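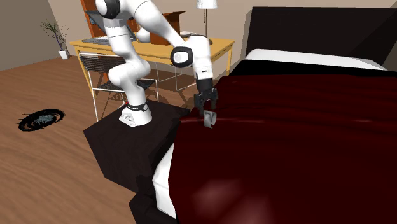
Un bureau installé à côté du lit : dans les petits logements, la chambre sert aussi de pièce de travail.

Longtemps réservée au sommeil, la chambre à coucher accueille désormais une part croissante des activités de la journée. L'enquête conduite par l'observatoire de l'habitat Clostance auprès de 3 198 ménages locataires en rend compte avec précision : 22 % des personnes interrogées déclarent y travailler régulièrement, contre 13 % lors de la précédente édition.

Le phénomène concerne en premier lieu les logements de deux pièces, où le séjour est déjà occupé par les repas et les devoirs des enfants. « Les ménages déplacent le bureau vers la seule pièce dont la porte ferme », observe Phong Lý, responsable des études de l'observatoire. Les réponses recueillies font également état d'un sommeil plus tardif et d'une difficulté à interrompre les tâches professionnelles en soirée.

Dans le quartier de Bramska, le bailleur a engagé une réflexion sur la distribution intérieure de ses immeubles. Près de 3 000 logements sont concernés par le programme de réhabilitation, dont la première tranche doit s'achever en décembre. Les plans prévoient, lorsque la structure le permet, une alcôve éclairée par une fenêtre et séparée du couchage par une cloison légère – solution jugée préférable à l'agrandissement du séjour.

L'atelier Dương, chargé de la maîtrise d'œuvre, recommande par ailleurs de placer les prises à hauteur de plan de travail et de renforcer l'isolation acoustique entre chambres mitoyennes. Les locataires seront consultés sur ces dispositions avant l'ouverture de la deuxième tranche.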